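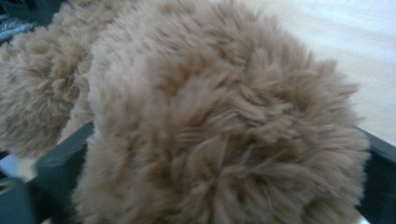

털 긴 베이지색 물건 집는 중. 그리퍼 손가락이 털에 파묻힘

그리퍼 추가 구매 견적 좀 봐주세요 (급함)
작성자: janjua_j
분류: 장비/예산

수요일 오전까지 구매요청서 올려야 해서 급하게 씁니다. 두서없음 주의

지금 상황
- 핸드헬드 그리퍼로 집기 데이터 모으는 중. 품목은 봉제, 패브릭 쪽 위주
- 현재 두 세트로 돌리는데 일정이 안나옴
- 2월 예산 남은 걸로 추가하려고 함

받은 견적은 두 군데
Clandix: 세트당 136만원. 손가락 여분 포함, 납기 빠름
Tetenska: 세트당 68만원. 손가락 별도, 카메라 마운트도 별도. 납기는 물어봐야 함

단순 계산이면 Tetenska 두 개 값이 Clandix 하나 값인데 이렇게 봐도 되는건지... 총액은 200만원 거의 다 써도 된다고 했습니다. 넘기면 결재 한 단계 더 타야해서 무조건 그 안에서요.

사진처럼 털 긴 물건이 제일 걱정입니다. 손가락이 어디까지 들어갔는지 화면에서 잘 안보여요. 써보신 분 의견 부탁드려요

댓글 14

shoaib_satti
Tetenska 두 개요. 고민할 거 있나요. 수량이 깡패임

rizwan.c
윗분 말 반대합니다. 별도 항목 다 더해보셨어요? 저희 작년에 똑같이 싼 쪽으로 갔다가 마운트, 손가락, 배송비 붙어서 차이가 얼마 안났어요. 견적서 맨 밑에 작은 글씨 꼭 보세요

janjua_j (글쓴이)
@rizwan.c 아 배송비는 안봤네요. 확인해볼게요 감사

shoaib_satti
마운트는 직접 뽑으면 되잖아요. 프린터 없는 팀이 어딨다고

rizwan.c
뽑는 시간은 공짜입니까... 그리고 직접 뽑은 마운트는 세트마다 각도가 미묘하게 달라져요. 데이터 섞을 때 골치아픔. 보정 다시 하느라 사흘 날린 적 있습니다

shazia_b
가격 말고 손가락부터 보세요. 봉제류면 손가락 표면이 전부에요. 딱딱한 플라스틱 손가락은 털 위에서 밀립니다. 저는 고무패드 붙여서 쓰는데 털이 또 엄청 낌. 매일 떼야돼요

janjua_j (글쓴이)
패드는 어디꺼 쓰세요?

shazia_b
Farooqui 얇은거요. 소모품이라 예산 항목 따로 잡는게 편해요. 장비비에 넣었다가 반려당함 ㅠㅠ

shabnam_arain
질문 있는데요, 세트를 늘리면 사람도 늘어나는건가요? 글에 인건비 얘기가 없어서. 그리퍼만 네 개 있고 잡을 사람 둘이면 의미가 없는데

janjua_j (글쓴이)
@shabnam_arain 인원은 한 명 추가 확정이고 한 명은 미정이에요. 그러고보니 그럼 네 세트까진 필요없을수도...

shoaib_satti
예비로 두면 되죠. 고장 안나는 그리퍼 본 적 없음

rizwan.c
예비 세트 살 돈이면 손가락 여분 사는게 나아요. 저희는 본체보다 손가락이 먼저 갔어요. 끝이 닳거나 모서리 깨지거나. 세트 하나당 여분 두 쌍은 있어야 맘 편함

hand_eye_62
지나가다가. Javdale 중고도 한번 보세요. 가끔 세트당 62만원 정도에 나옵니다. 다만 보증 없고 세금계산서 되는지 먼저 물어보셔야 함. 저는 개인이라 상관없었는데 회사면 걸릴듯

shazia_b
중고는 비추요. 여닫는 부분 유격 있으면 답없어요. 교체 부품도 구하기 힘들고. 급한 건인데 중고 알아보다가 수요일 지나갑니다

추가) 글쓴이입니다. 오후 4시에 다시 씀

댓글 다 읽었고 Tetenska에 전화해봤어요
- 마운트랑 손가락 넣고 배송비까지 하면 두 세트가 200만원 넘음. 결재 단계 땜에 탈락
- 한 세트만 하면 되긴 하는데 납기가 "확인 후 연락"이래요. 연락 아직 없음
- 데모 대여는 양쪽 다 된다고 함. 단 Clandix는 대여비를 구매시 빼준다네요

그래서 일단 초안은 이렇게 바꿨습니다
1. Clandix 한 세트, 136만원
2. 남는 돈에서 손가락 여분 추가 (품번 받는중)
3. 고무패드는 소모품 항목으로 분리
4. 네 번째 세트는 인원 확정되면 다음 분기에 다시

비교견적 두 장은 첨부해야 해서 Tetenska 것도 한 세트 기준으로 다시 달라고 했어요. 이것도 내일 안에 와야 하는데 불안하네요

shoaib_satti
그래도 전 두 개가 맞다고 봄. 마운트만 빼면 들어오는 금액 아닌가요? 왜 굳이 정품을

janjua_j (글쓴이)
저희 프린터 지금 수리 들어가 있어요... 외주 맡기면 그것도 견적 또 받아야 되고요

shabnam_arain
구매사유에 품목별 하루 집기 횟수 넣으세요. 지금 속도로 언제 끝나는지, 한 세트 늘리면 언제 끝나는지. 윗분들은 스펙표 안읽고 그거만 봅니다

rizwan.c
동의. 그리고 데모 먼저 받으실 수 있으면 털 긴 것부터 테스트 해보세요. 매끈한 박스 같은건 어느 제품이나 다 잘 집어요

shazia_b
카메라 시야도요. 털이 손가락 덮으면 화면에선 닫혔는지 열렸는지 구분 안됨. 개폐 값이 같이 기록되는 모델인지 꼭 물어보세요. 옵션으로 빼놓는 데 있어요

janjua_j (글쓴이)
헐 그건 생각 못했네요. 지금 바로 메일 넣습니다. 옵션이면 2번 금액 다시 짜야할듯

hand_eye_62
메일 말고 전화요. 영업 메일은 이틀 걸림

janjua_j (글쓴이)
넵 전화하러 갑니다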